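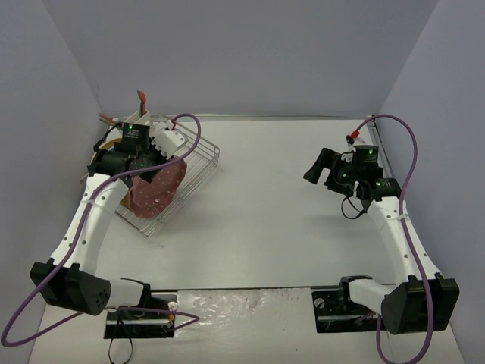 # Keltudska household word list

A list of words for things in the kitchen, the washing room and the yard, as they are said in Keltudska and the farms near it. The list has 570 entries. It was collected from older speakers and typed by hand, so please expect some uneven places.

I am the maintainer of the files (Erdal Şimşekoğlu). The interviews were made by Jadwiga Zalewska, who grew up there and knows most of the families. I do not speak the dialect myself, I only learned to read it. When my opinion and hers are different, hers is the one in the file.

## What is in the folder

- `words.csv` – the main list, one word per row
- `sentences.csv` – more than 3,000 short sentences where the words are used
- `speakers.csv` – age group and part of the village for each speaker, without names
- `spelling.md` – the spelling rules we follow
- `old/` – the June version, kept for people who already cited it

There are no sound files in this folder. Many speakers agreed to written notes only, and we did not want to publish half of the voices and leave out the others.

## Columns in `words.csv`

| column | meaning |
|---|---|
| `id` | number of the entry, never used again if the entry is removed |
| `form` | the word in our spelling |
| `variant` | another way to say it, if we heard one |
| `gloss` | short English meaning |
| `room` | kitchen, washing, yard or other |
| `speaker` | code of the first speaker who gave it |
| `sure` | 2 if we heard it from two or more speakers, otherwise 1 |

The `room` column gave us most trouble. A word for a cloth can belong to the kitchen when it is for plates and to the washing room when it is for the floor, and some speakers use the same word for both. In such a case the entry is under the room which the speaker said first. We did not make double entries.

For racks, baskets and trays the English gloss is often too wide. Jadwiga asked people to show her the object when it was still in the house, but many of the older ones are gone.

## Speakers

We have 43 speakers. Most are women, and most were born in the village. People who moved away as children and came back later have the letter `r` after their code. Their words are a little closer to the town speech, mainly in the endings.

## Spelling

The spelling follows the small school dictionary of Nowicki, with two changes:

1. The long vowel is written double, also at the end of a word.
2. We keep the soft `l` apart from the hard one everywhere. Nowicki does it only at the beginning.

If you compare our list with Konance, please note that they write the soft `l` with an apostrophe. A simple search and replace will not work, they use the same apostrophe for dropped vowels.

## Known problems

- Entries 211 to 219 have the wrong speaker code. The words are correct.
- Some glosses are still in Polish. I translate them when I have time.
- The yard part is thin. Words for tools are almost missing.
- Excel changes the `variant` column if it begins with a minus sign. Open the file as text.

## Changes

**October 2021**
- added the washing words from the lower farms
- removed doubles which came from the Conico import
- `sure` is now a number, before it was yes/no

**June version**
- first version shared outside our group

## Use and citing

You may use the list for study and teaching. For a printed book please write to us before. When you cite it, give both our names and the version, and when you quote a sentence, please keep the speaker code with it.

Corrections are welcome. It is easiest for me if you send the `id`, the old form and the new form in one line, and say where you heard it.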